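Robotics | Software | Features

The planner that Sabine Brinkmann's team ships to its customers used to take its time. Give it a room it had never met and an object it had never held, and it would search for a path until the clock ran out, then hand back nothing. Brinkmann kept the log files. Of 1142 simulated pick attempts in the first batch, 191 ended that way.

Her company, Listetti, writes motion planning software for single-arm robots. It has no warehouse full of machines. Most of its testing happens in simulated rooms that a tool called Vesska puts together overnight, with furniture, floors and lighting shuffled each time. The objects are shuffled too, and the mix can be strange. A run might ask the arm to deal with a fish over a glass table with an orange-handled tool on or just above it. 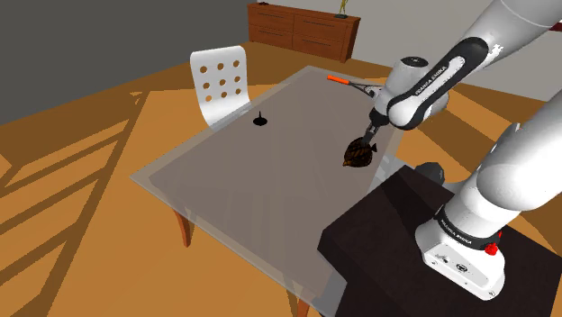 Brinkmann started by blaming the search itself. She spent most of July tuning it, trying different sampling rules and longer time limits. The numbers barely moved. Then Wekesa Ogola, going through the failures one at a time, found that many of them had a path all along. The planner was throwing those paths out at the last check.

The trouble was in the collision shapes. To save time, the software wrapped every object in a simple box and padded it. A box works fine for a drawer. Wrapped around a held object with a tail, or a chair with a curved back, it fills in a lot of space that is really free, and the arm is told it can't go there.

The fix took two people 38 days. The planner still uses boxes for the first pass, which is fast. When a path fails on a box, it goes back and checks again with a tighter shape built from the object's mesh. Cameras are part of the same test, as the planner has to work from whatever they deliver, and some of the views are poor. A close view can be mostly the robot's own arm, with cables and a bracket beside it, and the software has to mask those parts before it looks for obstacles. 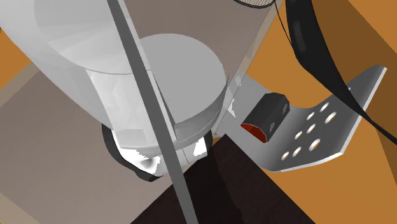 Rehema Kariuki doubts that the masking will hold up as well outside the simulator. Real cables sag and get moved, she points out, and a mask made from a clean model will miss them by a finger's width. "You end up avoiding your own wiring," she said. She would like to see the cables tracked live, even if it costs some speed.

Brinkmann agrees about the cables. Live tracking is on the list for the next release, after a rewrite of the logging code, which she says is overdue. For now the masks get extra padding near the wrist, and customers can change the amount in a settings file. The overnight runs continue, and Ogola reads the failures on Monday.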